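Ellura Geared Table Slides

Made by Canus. Sold in matched pairs with screws, stops and center bracket.

Home > Table Hardware > Slides > Ellura

Overview

The Ellura is a geared wood-and-steel slide for dining tables that part in the middle and take one or more loose leaves. A rack is let into each runner, and a pinion on the center bracket ties the two halves together, so that pulling on one end of the table moves both ends by the same amount. The pedestal or leg frame stays centered under the top at every opening.

The runners are hard maple. The rack, pinion and bracket are zinc-plated steel. The ungeared version, sold as the Ellura Plain, uses the same runners without the rack and can be fitted to tables whose legs travel with the top.

Slides are supplied by the pair. A left and a right slide are cut from the same stock and numbered on the inside face. Keep the numbers together. Slides from two different pairs will fit the same bracket but may not close to the same point.

Choosing a length

Measure the underside of the closed top, between the inside faces of the end aprons. The closed slide must be shorter than this by enough to leave a finger's width at each end. If it touches the apron before the tops meet, the joint will stay open and no adjustment of the stops will close it.

Next, add up the widths of all the leaves to be used at one time. The opening of the slide must be equal to or greater than this total. A slide with some travel left over is easier to live with, because the leaf can be dropped in without scraping the edges of the top. Set the stops so that the extra travel is small. A top that opens much farther than its leaf puts needless load on the runner tips.

Tables on a single pedestal should not be opened farther than the pedestal maker allows. The slide will carry the top; it will not keep the table from tipping when someone leans on the end.

Specifications

Runner material: hard maple, kiln dried, waxed
Rack and pinion: steel, zinc plated
Runners per slide: 4
Fixing: No. 14 flat head wood screws, supplied
Maximum opening, short pattern: 15 inches
Cycle test, open and closed: 2000 cycles under load, no loss of engagement
Finish: clear wax on wood, no finish on the rack teeth
Sold as: one pair with bracket

The short pattern is intended for a single narrow leaf. Longer patterns are made to order, and the opening is stamped on the end of the outer runner.

Installation

Work with the top face down on a padded bench. The two halves should be pulled tight together with a clamp across the joint, and the alignment pins engaged. Check that the edges line up at both sides before marking anything.

1. Close both slides fully and lay them on the underside of the top, parallel to the long edges. Set them far enough apart to clear the pedestal plate or the cross rail.

2. Place the center bracket over the joint and drop the pinion into both racks. The mark on the pinion faces the joint.

3. Back each slide off from fully closed by the thickness of a thin card. This small gap lets the locks pull the halves together without the slide reaching its stop first.

4. Check for parallel by measuring between the slides at each end. A difference at the ends is the usual cause of a stiff table. The runners bind well before the error can be seen by eye.

5. Drill pilot holes through the slots in the outer runners. Use a depth collar. Drive the screws snug but not hard; the slots allow the top to move across its width with the seasons.

6. Fix the center bracket to the cross rail or pedestal plate. Do not fix it to either half of the top.

7. Turn the table upright with a helper at each end, release the locks and open the top slowly through its full travel. Close it and check the joint. Only then drive the remaining screws in the round holes.

If the table is being refitted and the old screw holes fall close to the new ones, plug the old holes with dowel and let the glue set overnight before drilling.

Adjustment

Joint open on one side only: the slides are not parallel, or one slide is a tooth behind the other. Lift the pinion, close both halves by hand and drop the pinion back in.

Top sags at the middle when open: check the runner screws first. If they are tight, the slide is being used beyond its opening or the leaf is unsupported. Fit a leaf cleat or change to a longer pattern.

Ends do not move together: the pinion has come out of one rack. This is nearly always a loose center bracket. Tighten it and try the movement again.

Stiff in damp weather: the runners have taken up moisture. Rub paste wax into the tongues and leave the table open for a day in a dry room. Do not use oil or spray lubricant. Both swell the grain and collect dust in the rack.

Care

Wax the tongues once a year. December is a sensible month for households that bring out the leaves for guests, as indoor air is dry by then and the runners are at their loosest. Brush out the rack teeth with a stiff dry brush. Crumbs packed into the rack are a common reason for a joint that will no longer close.

Store loose leaves flat or standing on a long edge, in the same room as the table. Leaves kept in a basement or garage will take on a different width from the top and may stand proud of it when fitted.

Matching parts

Fekete sash locks hold the joint closed and are recommended on all tables without an apron latch. Two locks are enough for most tops.

Plilport alignment pins, in brass or beech, are pressed into one half and received by the other. The beech pins are quieter and can be trimmed with a knife. The brass pins should be used where leaves are changed often.

Leaf cleats are screwed across the underside of each leaf and rest on the inner runners. They are not needed on the short pattern.

Views

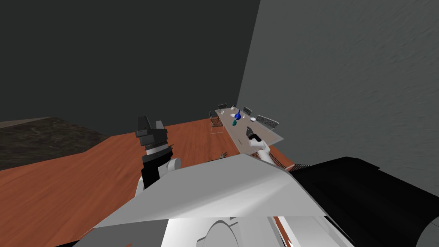 Dining table in the distance.

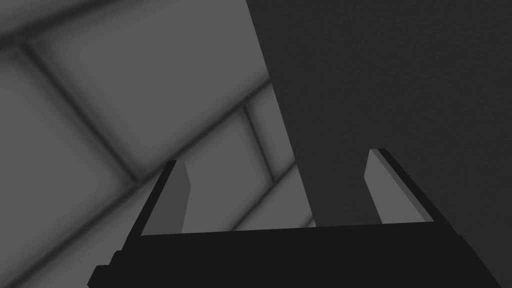 Ordering

State the closed length, the total leaf width and whether the base stays still or travels with the top. For made-to-order patterns, include a sketch of the underside showing the position of all rails and the pedestal plate. A pencil sketch is fine if the measurements are clear.

Made-to-order slides cannot be returned once cut. Stock slides can be returned unused, with the screws still in their bag.

Technical questions about fit – especially on older tables with wooden geared slides – go to Graham Dunmore in the hardware department. Please have the measurements at hand.

Replacement pinions and center brackets are sold separately. Replacement single runners are not, as the tongues are fitted in pairs.

Page last revised 5 July 2018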